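3.2 Worktops and the placing of loose food

The second part of the survey dealt with the kitchen worktop. In the Lultard flats the worktop is the only large flat surface in the kitchen, and it is used for preparing food, for unpacking shopping and for keeping things that have no place in a cupboard. We visited 18 kitchens in May and returned to each of them once. Households were asked not to tidy before either visit.

Items were sorted into two groups, following the scheme used in the Musavano study. Standing items are those kept along the back of the worktop, such as jars and bottles. Working items are those placed further forward, such as fruit, open containers and chopping boards. The back row changed little between visits. Most households could say what was in it without looking, although several had stopped using part of what they kept there. The front of the worktop changed a great deal, and it was here that loose fruit was most often found.

Figure 4 is typical of the arrangement. The jars and bottles stand against the wall, while the apple and the open container have the front of the worktop to themselves.

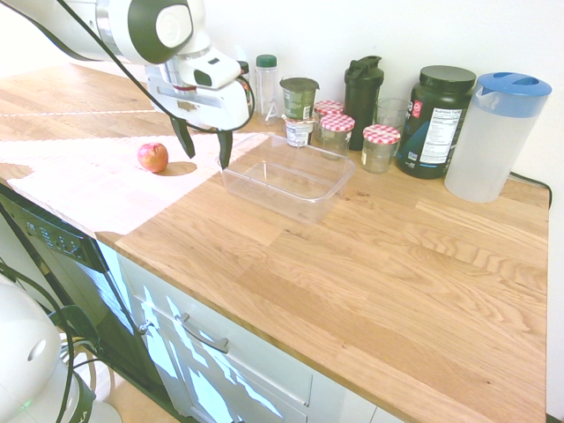

Figure 4. Oak worktop with an apple, a clear lidless container and a back row of bottles and jars.

Strong light was a common difficulty. On pale wood it can bleach part of the surface, as on the left of Figure 4, and the grain is then hard to make out. Residents of the Hendent block made the same complaint about crumbs and small spills, which they said they could feel before they could see them. Two households had moved their fruit to a shaded corner for this reason - one of them later moved it back, as the corner was needed for the kettle.

Clear containers were preferred to opaque ones in both blocks. Residents said they wanted to see what was left without lifting anything down. Lids were a separate matter. Many were kept in a drawer away from their containers, and containers in daily use were often left open between meals. The Guerra questionnaire has no item on lids, so we added one for the second visit. Its wording is given in the appendix, together with the floor plans.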